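Sorting the leftover brick bin – what do you do with the odds and ends??

skunum_attic
ok so. Finally got to the bottom of the big gray bin. Started in September with around 27 pounds of mixed bricks from an estate sale, all the good stuff is sorted and in drawers now. 2,243 standard pieces bagged (yes I logged it, I log everything, leave me alone). What's left is the weird stuff. Loose blocks that don't fit my sets, metal bits, see-thru bits, who knows.

Question is do I keep going or just dump the rest in a bag marked MISC and move on with my life. Table is needed for dinner at some point. My wife has opinions.

putero_bricks
Don't dump it. MISC bags are where parts go to die. I have 3 of them in the garage and havent opened one since we moved.

ra_ra_bricks
depends what it is. pics?

skunum_attic
sure, one sec. Bin as of 7 pm.
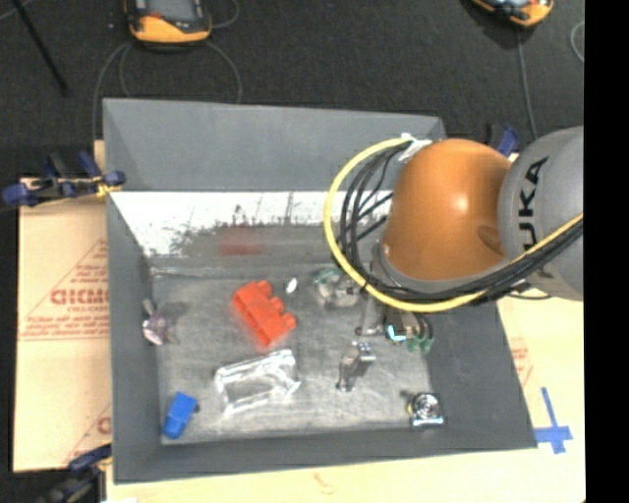 Leftovers are always the slow part for me, the regular bricks go fast and then you sit there an hour over junk. No clue on half of it. The red-orange block with the three studs showing and the blue one down in the corner I'd keep obviously. Its the metal pieces I'm stuck on – the little bracket and the one with the round silver ring face. And does anybody recognize the see-thru frame looking thing? Shiny, sort of rectangular.

javness
frame could be a window out of some off-brand set. Could also be packaging. Can't tell from here. Does it click onto anything? try it on a stud before you ask us lol

ra_ra_bricks
Metal doesn't belong with bricks, period. Pull it out first. I wash mine in a mesh bag and one stray bracket scratched up a whole load of clear windshields. Still mad.

putero_bricks
^ this. metal out first, then clear, then color

javness
disagree on clear second. Clear parts are the ones you lose. Do clear FIRST while your eyes are fresh, metal you can find anytime, use a magnet

ra_ra_bricks
magnet only works if its steel. Lots of that stuff is aluminum or plated plastic, you'd be waving a magnet around for nothing

javness
fine. magnet and then eyes.

skunum_attic
so clear first or metal first, you guys are killing me

putero_bricks
Metal. I sorted 42 bins for the Javness swap last year, metal first every time. Clear goes in its own little box with a lid and a paper towel so it doesn't rub.

javness
42 bins and you still have MISC bags in the garage

putero_bricks
those are PERSONAL bins thats different

skunum_attic
What about the tiny stuff? theres a white oval piece in there, smaller than a fingernail I think, and a pinkish purple see-thru thing with a stem by the wall. Looks like a flower or a gem or something? haven't picked it up yet

ra_ra_bricks
pill organizer. The weekly kind. One slot per type of tiny thing, done

javness
stem piece could be an accessory, those are worth hanging on to. Post a closeup on a white sheet of paper when you get it out. gray bottom makes everything look the same

putero_bricks
White paper yes. Or a baking sheet w/ a towel on it. I quit sorting inside the bin years ago – the walls throw shadows and you miss stuff in the corners. Tip it out on a towel.

skunum_attic
the bin is fine?? it keeps stuff off the floor. I have a dog

ra_ra_bricks
I'm with skunum, sort in the bin. High walls = nothing rolls under the couch. Just get a lamp that bends so you can aim it down the side

putero_bricks
agree to disagree. Your knees, not mine

javness
and wipe the bottom out when its empty. Scuffs are fine, grit is not. Grit gets in the tubes and then nothing seats right

skunum_attic
ok. Plan is metal out, then clear, pill box for tiny stuff, red and blue go in the regular drawers. If the frame doesn't click onto a stud its getting tossed

ra_ra_bricks
do NOT toss it. I'll pay shipping

skunum_attic
for a piece of maybe packaging

ra_ra_bricks
I build greenhouses. I need weird clear frames. dm me

javness
here we go

skunum_attic
lol ok dm sent. Will post the paper pics tmrw, need the table back

Comments (4)

PuteroFan: we tried the pill box thing with my kids' bricks, works great till somebody drops it. Get one w/ locking lids

brickmom_ra: Clear first. I will die on this hill

tablesorter: anyone know where to buy the flat gray bins cheap? Mine has a crack in it and the seller I used is gone

PuteroFan: restaurant supply, ask for bus tubs – the deep ones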